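**Hilo: puesta a punto de la pinza de mano en la mesa de camisetas** 🧵

1/ Me habéis pedido varias veces que cuente cómo dejo lista la pinza antes de una tanda de doblado, así que va. Aviso de que es un hilo de mantenimiento puro y duro, con llaves Allen, alcohol y bastante paciencia. Si venís por los robots haciendo piruetas, este no es vuestro hilo 😅

2/ La celda la llamamos Badum (el nombre viene del ruido que hacía el primer prototipo al cerrar, y ya se quedó). Es una mesa grande con mantel claro, los brazos blancos al fondo y por el lateral derecho, y la pinza de mano con la que enseñamos los agarres.

3/ Lo primero siempre son los tornillos de los pivotes. Son de hexágono interior y con el uso se van aflojando, poquito a poco, sin que te des cuenta. Reviso cada 300 cierres. Antes lo hacía "cuando sonaba raro" y así me fue: en septiembre perdí una tarde entera buscando una holgura que era un tornillo a medio girar.

4/ Mi truco: apriete suave en cruz, abrir y cerrar la pinza 11 veces en vacío y volver a apretar. En la segunda pasada casi siempre queda alguno que agradece un pelín más. Ojo con pasarse, que si aprietas demasiado el dedo se queda duro y deja de adaptarse a la tela.

5/ Después, limpieza de puntas. La pelusa del algodón es el enemigo, os lo juro. Se mete entre los nervios de los dedos y, cuando quieres pellizcar un borde fino, la tela patina. Paño sin pelo, alcohol isopropílico y un cepillo de dientes viejo para los huecos – nada de aire comprimido, que la manda directa a los pivotes.

6/ Y luego la prueba que de verdad me importa: pillar un pliegue de camiseta con las puntas.
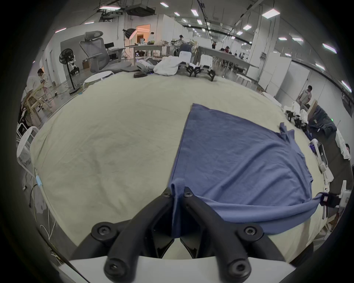 *Prueba de pellizco en Badum con la camiseta azul: el pliegue tiene que quedar cogido entre las dos puntas.*

7/ ¿Qué miro ahí? Que las dos puntas se encuentren a la misma altura. Si una llega antes, el pliegue se tuerce y la tela se escapa en cuanto tiras. Lo repito seis veces cambiando de zona: dobladillo, manga, costura lateral… La manga es la más puñetera porque se arruga sola con mirarla.

8/ Si falla más de una, vuelta al punto 3. Sin negociar. Ya sé que da una pereza tremenda (a mí la primera), pero grabar una tanda con la pinza desalineada es tirar el trabajo de todo el equipo a la basura.

9/ El mantel también se cuida, ¿eh? Lo estiro antes de cada sesión y repaso la cinta del borde, que se despega por las esquinas. Las arrugas pequeñas las dejo. Las manchas grises las tengo más que asumidas, salen a medias en el lavado y no molestan.

10/ El cable fino que baja al suelo lo compruebo con la mano, de punta a punta, antes de mover ningún taburete. Una vez le puse una rueda encima a otro parecido y el conector no volvió a ser el mismo. Descanse en paz.

11/ Con los brazos hago menos cosas: miro que las pinzas abran del todo, que nada roce el mantel en reposo y que no haya ropa colgando por donde van a moverse. Esto último lo pongo porque acabamos usando todo de perchero. Todo. Antes de dar corriente a un brazo, fuera ropa y fuera manos.

12/ Recambios: tengo en el cajón un juego de tornillos, dos pares de puntas y grasa. Las puntas las pedimos a Haworth y tardan lo suyo, así que cuando abro el penúltimo par ya hago el pedido. La grasa, una gota mínima por pivote y a limpiar lo que sobre, que si no acaba en las camisetas claras.

13/ Todo queda apuntado en la hoja de Pakosau, que es como llamamos al registro de la celda: cierres acumulados, qué tornillo estaba flojo, qué punta se cambió. La última entrada es del 2023-04-22 y pone solo "pivote izq. flojo, reapretado, OK". Con eso basta para que el siguiente turno sepa por dónde empezar.

14/ Me preguntaban por privado si todo esto sirve para la pinza nueva, la del proyecto Grerkosport. La limpieza, sí. Los pares de apriete todavía no los tengo claros, estoy haciendo pruebas y no quiero soltar números que luego alguien copie y parta un dedo 🙃

15/ Si usáis otra cosa para sacar la pelusa de los nervios, contádmelo, por favor, que el cepillo de dientes ya va pidiendo la jubilación. Y mañana os subo la lista de llaves que llevo en el estuche, que sé que me la vais a pedir!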